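April, bench notes, bedside clutter job

Started at 9:40 with the bed end of the room. Zinash Endale had already put the cat-print sheet on, the white one with the teal dashed stripes, and pushed the striped blanket up toward the top. I left both as they were. The sheet is thin and shifts under anything with a bit of weight, so smooth it by hand before each round, but don't pull it tight. We want it the way a bed looks when somebody has been sitting on it all morning.

The list for this bed is the small stuff that collects near a pillow: tissues, a packet, a tube, a tub. Wubit Moges wants everything off the bed and into the Dunleavy tray, in any order, with the blanket left alone until last. I did the first round from the wall side and it was awkward. Swapped to the open side for the second and kept to that.

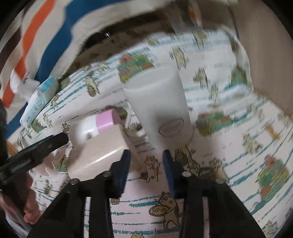

Small things wander toward the blanket and end up in the folds. In the second round I had to lift the whole edge to get one back, and then the rest had moved too. For now the rule is to clear whatever is nearest the blanket first and work outward. Wubit agrees, though she would like to try it the other way once before we write it down.

Tissues are a nuisance. A used-looking one has to be crumpled fresh each time or it goes flat and sticks to the sheet. I put a box of 48 on the shelf by the door. Please take from that and not from the kitchen.

Containers: keep the lids on. Upright is fine on this sheet if you set them down slowly, but the mattress has a dip 3 inches in from the wooden panel and anything tall leans there. Zinash thinks it's the slats. I had a look underneath and couldn't tell – the Murkeler frame has a cloth cover stapled over the bottom and I didn't want to take it off.

Blanket: fold in thirds, then in half, stripes running the long way. It goes on the chair, not on the floor. I shook it out over the hallway tile before folding and found a hair tie that isn't on any list. It's in the cup on the windowsill if anyone wants it.

Stopped at 11:20. Rounds done: 2 full, plus one I gave up on when the tray tipped.

Still to do:

- Felt pads under the Dunleavy tray, it slides
- Ask Zinash where the second sheet went (plain gray, bin 281)
- Wash the cat sheet, cool, no softener
- Try the blanket-last order against blanket-first, same items both times

Wubit has the room after lunch for the desk drawers. I left the bed made up for her.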